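Home Products A-Frames Lightboxes Window Lettering Contact

The Kellby A-Frame Footpath Sign 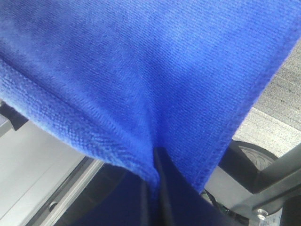
A footpath sign has one job, and most of them spend it lying face down outside a bakery. We've sold A-frames long enough to have seen every way they can fail, and the Kellby is our attempt at one that fails less often and with more dignity.

It's a double-sided board, 800 mm tall and 700 mm across the feet when open. The panels are powder-coated steel in black, white or a dark green that Ginevra Cocco in our paint room insists is called "bottle". You can have it with printed faces, with a chalk surface, or with one of each, so you can advertise your trading hours on one side and your opinions about soup on the other.

What holds it down

The base takes a removable ballast tray. Fill it with sand or water and clip it in. Empty, the sign is light enough for one person to carry out in the morning without resenting it. Full, it will put up with an ordinary windy day. It will not put up with an extraordinary one, and neither will any other A-frame, whatever the catalogue says. If your street funnels a southerly, bring the sign in and let the customers guess.

The hinge is the part we're proudest of, which tells you something about our social lives. It locks at a fixed angle with a steel stay instead of a bit of chain, so the sign stands the same way every day and doesn't pinch anyone's fingers on the way down. The first version did pinch fingers. Amedeo Leone tested it and has asked that we mention him here.

Printed faces

Send us your artwork as a PDF with the text converted to outlines. If you don't know what that means, send what you have and we'll sort it out, within reason. A logo photographed off the side of a van is outside reason, though we've done it.

A few words on words. People walking past will give you two seconds, and one of those goes to their phone. Four or five words in a plain bold face will do more than a paragraph in script. Annunziata Negri does our layouts and will tell you this politely in the first proof and less politely in the third. Two rounds of changes are included. After that it's $60 a round — a fee we brought in after a café changed its colour from cream to off-white and back again.

Replacement faces slide in from the top, so you can swap them for a sale or the silly season without buying another sign. They cost $80 each, printed and posted. Anyone wanting the Christmas ones should order in November, when we are still cheerful.

Chalk faces

These work with ordinary chalk and with liquid chalk pens. Season a new board first by rubbing the side of a chalk stick over the whole surface and wiping it back, or the first thing you write will haunt you until the lease is up. Wipe with a soft damp cloth and leave the scourers in the kitchen. We can't do anything about your handwriting.

Council permits

Most councils have rules about signs on the footpath, and they all have different ones. Check yours before ordering, particularly the maximum size and how far it has to sit from the kerb. We can supply a dimensioned drawing for your application at no charge. Ask for Ornella Sartori, who has dealt with a great many councils and remains calm.

In the box

One Kellby frame, assembled. One ballast tray with clips. Two faces of your choosing. A spare hinge pin in a small bag, which you'll lose.

Also in the range

The Somska is a wall-mounted version for shops with no footpath to speak of. The Stuvberg is taller, sits on springs and wobbles in traffic, which some people like. The Marchetti lightbox plugs in, and is for indoor use only — please.

Orders and questions to Katia Guerra at the front counter, or use the contact form. Prices current at 2/6/25.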